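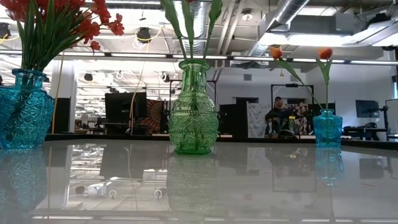 6 September 2018

Perception, glass on glossy table. Continuing from the June notes.

Depth on the three vases is still bad. Stereo gives holes through the bodies of the glass and puts a second surface below the table plane wherever the reflection is sharp. The blue vase on the left is the worst case: the facets repeat in the mirror image and the matcher is happy to pair them. The green one reflects softer and produces fewer false points.

Changes today in the Girkorport segmentation node:

- Table plane fit now runs first, 2000 RANSAC iterations, inlier band 2 mm. Anything below the plane is dropped before clustering.
- Ceiling lights mirrored in the tabletop were coming through as small clusters. Added a color saturation check, which removes most of them. Threshold is hand set and will not carry over to the Rarville cell.
- Stems and leaves get their own label. Previously the flowers were merged into the vase mask and the grasp planner centered on the combined blob, well above the neck.

Replayed 107 logged views through the new node. All three vases segmented separately in 66 of them. Failures are mostly the small vase at the back, where the box gets stretched up along the tulip stems.

Planner side: the Obeidat branch still treats missing depth as free space. Wrong for glass. Set it to unknown in the Flollia config and replans got slower, roughly double. Leaving it on anyway.

To do:
- crop the region of interest at the back edge of the table, the room behind is adding clutter
- try mask from RGB only, height from the plane
- rerun the same views with exposure locked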